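Call for participants: The Middle Years Conversation Study

Durutville Centre for Lifespan Studies, July 2024

We are looking for adults between forty and sixty-five who would be willing to talk to us, at some length and over a fair few cups of tea, about how they see their own lives at the halfway mark or thereabouts. You don't need to have had a crisis. You don't need to have bought a motorbike or moved to the coast. Ordinary lives are very much what we are after, and if you are reading this and thinking that yours is too ordinary to be of any use to anybody, then please keep reading, as you may be just the person. 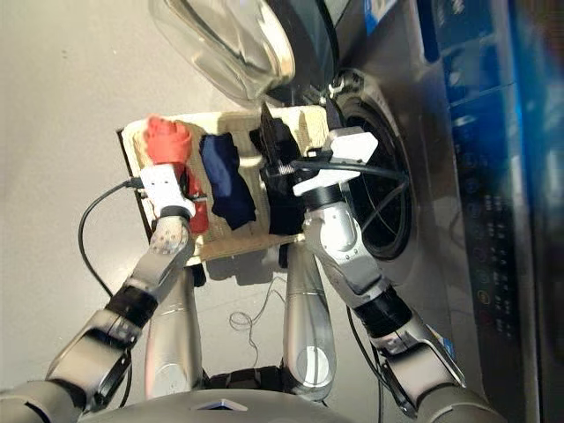
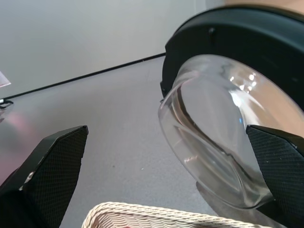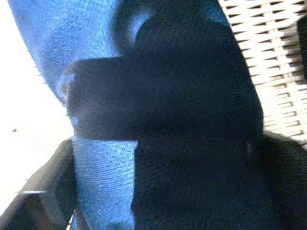
Dymphna Ó Flaithearta wrote to us after the first round that she had come along expecting to be asked about her childhood and had instead spent a whole afternoon talking about what she still wanted to learn, and that it was the first time in years anyone had put that question to her. She added that she would have liked a longer break in the middle, and we have taken that to heart (the break is now half an hour, and the biscuits have improved too!).

What the study is about

Most people have come across the idea that we grow in stages, and that each part of life brings its own piece of work to be done. A good deal has been written about babies and teenagers, and rather a lot about old age, but the long stretch in between tends to be treated as though people simply get on with it. Our own feeling, after talking to the people who took part in March, is that plenty is going on in those years. People change their minds about what matters. They look after parents and children at the same time, or find that they are looking after neither and have to work out what to do with an evening. They become good at their jobs and then wonder whether they want to be. Some take up with old friends again, and some quietly let a few go.

We would like to hear about all of that in your own words. The study is led by Ailbhe Moriarty, with Colm Breathnach and Nurhan Akyol doing most of the interviews, and it is paid for by a grant from the Mac Carthaigh Fund. Nothing is being sold, and we are not testing you for anything. There are no right answers, and there is no score at the end.

What taking part involves

There are 5 meetings in all, spread over the best part of a year. The first is a group meeting at the Drillholm Rooms, where you will meet the team and a handful of other participants, hear what we are hoping to do, and ask whatever you like. You can go home after that one and decide it isn't for you, and we will not ring you up and try to talk you round.

The next three are one-to-one conversations with either Colm or Nurhan, always the same person each time so that you don't have to begin again from the beginning. Each takes a couple of hours including the break. In the first you will be asked to tell the story of your life so far, as if it were a book with chapters, and you can put the chapters wherever you please. The second is about the people you feel responsible for, and the people who have felt responsible for you. The third is about what comes next. A few people found this last one harder than they had expected, and one or two told us they went home and rang their sister.

The final meeting is a group one again, with lunch, at which we share what we have been finding and you can tell us where you think we have got hold of the wrong end of the stick. In March this turned out to be the liveliest day of the lot, and it went on a good hour past the time we had booked the room for.

Between meetings we ask you to keep a small notebook. Some people write in it most nights and some forget it for weeks on end, and we are glad to have either kind. You keep the notebook itself. We only ask to copy the pages you are happy for us to see.

Who can take part

You should be between forty and sixty-five on the day of your first meeting, able to get to Drillholm or to our smaller room at Lestura, and comfortable having a conversation in English. It does not need to be your first language, and Nurhan can also hold the conversations in Turkish if you would prefer that. We would especially like to hear from people who work shifts, people who have never been part of a study before, and men, who were rather thin on the ground last time.

If you have had a bereavement or some other great upset in the past few months, do have a word with Ailbhe before you sign up. You would still be welcome, but she may suggest waiting for a later round.

Thanks and expenses

Everyone who completes the study receives a payment of 1,000 euro, made in two parts, the first halfway through and the second after the final meeting. If you have to stop before the end you keep whatever you have been paid up to then. Bus and train fares are paid back on the day if you bring the ticket, and mileage can be claimed on a form. We can also help with the cost of someone to sit with a child or a relative while you are with us, but please tell us beforehand so that it can be arranged.

Your privacy

The conversations are recorded as sound only and typed up by one of the team. Your name is replaced by another one, which you may choose yourself, and the names of your family, your workplace and your town are changed as well. You can ask for any part of what you have said to be taken out, right up until the findings are written, and you won't be asked why.

How to put your name forward

Ring the study office and ask for Niamh Coughlan, or leave a message with your name and a good time to call you back. Niamh will have a short chat with you, ten minutes or so, and then post you an information booklet and a consent form to read at your leisure. Please don't sign the form straight away. Bring it with you to the first group meeting and we will go through it together.

You can also write to us at the Middle Years Conversation Study, Room 2, Durutville Centre for Lifespan Studies. If you write, please include a telephone number, and mention whether Drillholm or Lestura would be the easier journey. Both buildings have step-free access and a hearing loop, though the parking at Lestura is tight and you may be better off on the bus.

Couples, brothers and sisters, and friends are welcome to apply together. You would each have your own interviewer, and nothing you say will be passed from one to the other.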